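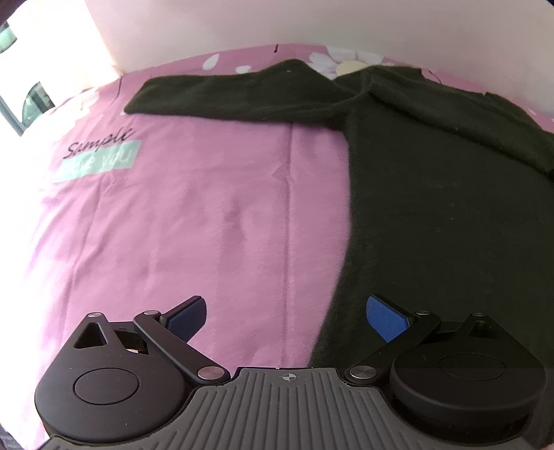

关于我们

大家好，我是“边线外”的站长，也是这里写字最多、睡得最少的那个人。你要是从哪篇转会分析点进来的，先说声欢迎；要是搜球鞋搜错了进来的，也欢迎，坐下看两眼再走嘛！

我们是个写足球的小网站，主要写转会、青训和那些不太上头条的球队。说“我们”，是因为现在固定供稿的加上我有四个人，另外还有一帮看到好比赛就忍不住给我发长稿的读者（有几位写得比我好，我很不服气，但稿子照发）。

怎么开始的

最早我只是在论坛里写帖子。那会儿我住在费特维尔（Fetville），每个周末去看本地队的比赛，球场不大，看台后面就是铁路，火车一过，教练喊什么都听不见。我写的第一篇长文讲的是他们的左后卫为什么老是不敢压上，发出去以后收到21条回复，其中一半在骂我不懂球，另一半在骂那个左后卫。我高兴坏了，当晚就写了第二篇。

后来帖子越写越长，版主私信劝我自己开个站。我就真开了。第一版网站丑得要命，绿底白字，手机上打开标题能占满一整屏，可就是那个版本撑了两个赛季，现在还有老读者说怀念，我是一点都不怀念。

改版是奥特马尔·施泰因巴赫（Ottmar Steinbach）帮的忙。他原本是读者，写邮件来挑我一篇越位规则文章里的错，挑得特别细，我们来来回回吵了一个星期，吵完他就成了编辑。现在站里所有稿子发出去之前都要过他那一关，我自己的也不例外，上个月他还退了我两篇。

我们写什么

转会是大头，夏窗尤其忙，每年7月我基本不出门。不过我们不抢消息，抢也抢不过人家。我更喜欢等传闻出来以后坐下来慢慢琢磨：这名前锋去了新球队到底踢哪个位置？他习惯往哪边拉？原来那套阵型要不要为他改？工资结构受不受得了？写这种东西费时间，一篇稿子看五六场录像是常事，看到后来做梦都在拉回放条。

青训是我个人的偏爱。我们有个栏目叫“替补席”，专门写二十岁上下、刚进一线队名单的球员，到现在写了47位。有几位后来真踢出来了，我当然会把旧文翻出来得意一下；也有好几位后来没了消息，那些文章我也都留着，一篇没删。看走眼就看走眼，我写过一名中场“三年内必成主力”，他第二年就改踢五人制去了，祝他一切顺利！

战术文章多半归塔赫里（Taheri）那个小组管。说是小组，其实是一个战术爱好者的聊天群，名字是建群那天随口起的，就这么叫下来了。他们画的示意图箭头特别多，我每次都求他们少画几根，每次都没用。

低级别联赛我们也写，阅读量嘛……说实话不怎么样。可是我每次想停，就会有人来信问某支球队这周怎么没更新，于是又写下去了。

几个常被问到的事

问得最多的是：你支持哪个队？费特维尔本地那支，看了这么多年，改不了了。大俱乐部里我没有主队，硬说有的话，是谁用年轻人我就偏心谁，这点毛病读者早就看出来了，评论区常有人提醒我收着点。

评论区可以吵架，但别骂人家里人，别拿球员的伤病开玩笑。留言由我和奥特马尔轮流看，半夜发的可能要到第二天中午才放出来，请别连发五遍（真有人发过五遍，内容还都不一样）。

网站的钱从哪儿来？主要靠读者订阅，现在订阅的有946位，每一位我都想请吃饭，可惜请不起。另外有一家合作方，做训练背心的克利特尼斯（Clitness），他们在页脚放一条横幅，稿子写什么他们不管，也从来没提前看过。博彩类的广告我们不接，来问的不少，回信模板我都写好了，很短。

数据部分用的是我们自己记的表格，取名叫梅蒂克（Metik），谁传了几脚、在哪个区域丢的球，都是看着录像一条一条敲进去的。到目前为止录了2937条定位球，角球最多，界外球最烦人。订阅的朋友可以下载整张表，发现哪一条记错了请务必告诉我们，改完会在更新记录里写上你的名字，不想写名字的话说一声就行。

想给我们写稿

来吧！不用有经验，也不用先写自我介绍，直接把稿子贴在邮件正文里，别发压缩包。一千五到三千字最合适，再长奥特马尔会动刀，他动起刀来不手软。写你真正看过的比赛，哪怕只有一场，看台上看的更好。只看集锦写出来的，我们一般读到第二段就知道了。

收到以后我们一周内回信，用不用都会回。稿费不高，发表后月底统一结，有疑问直接来催，我不会生气的。

想纠错、想吵架、想推荐哪个小球员让我们去看看，都走页面底部的联系表单。推荐小球员的话，麻烦顺手写上他下一场在哪儿踢、几点开球。

本页更新于2026年1月13日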